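Deposit Rates Should Follow the Material, Not the Volume

Most container deposit programs set the refund by volume. A small bottle earns one rate and a large bottle earns a higher one. The rule is easy to print on a label and easy to administer, and it has survived in most program designs for that reason. I think it is the wrong basis for a fee that is supposed to change how containers are made and returned.

Volume is a poor stand-in for recovery cost. A colorless bottle with a paper label and a bottle of the same size with a dark tint and a full shrink sleeve pay the same deposit. The first can be sorted, washed, and sold as clear flake. The second often goes to a lower-grade stream, and the sleeve has to be removed before the optical sorter can read the resin. The difference in cost is real, and under a volume rule it is spread across every producer in the program.

Jarnulero, the regional system I worked on for 5 years, had 217 registered container types when I left. Our internal cost sheet placed them in 59 groups by resin, color, closure, and label. The public fee table had two lines. Ihor Sirko, who kept the cost sheet, argued each April that the table should have at least four. The answer was always that shoppers would be confused.

I do not find that answer convincing. The refund paid to the shopper can stay flat. The part that should vary is the producer's handling fee, which the shopper never sees. A bottler who picks clear resin and a removable label should pay less per unit. One who wants a pigmented bottle can have it and pay the full cost of handling it.
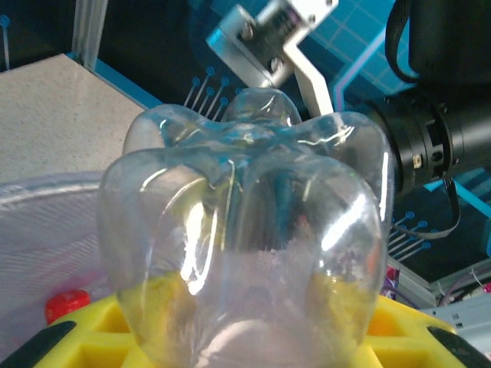

What a material-based fee would require

The first requirement is a registry that records more than a barcode and a size. Resin, tint, label coverage, closure type, and adhesive are enough for a workable schedule. Producers already hold this information in their purchasing specifications.

The second is inspection. Yevdokiia Prokopenko has proposed pulling samples at the counting center in Arnthorpe and checking them against the registry, with a 90-day period to correct an entry before back fees apply. I would shorten that period for repeat errors and otherwise leave the proposal alone.

The common objection concerns small bottlers. Filali, a soft drink maker with one filling line, buys whatever stock bottle its supplier has available and cannot order a custom one. That is a fair point, and a lower fee tier for low annual output would deal with it. It does not justify keeping the flat rate for large producers, who write their own bottle specifications and can revise them at the next mold change.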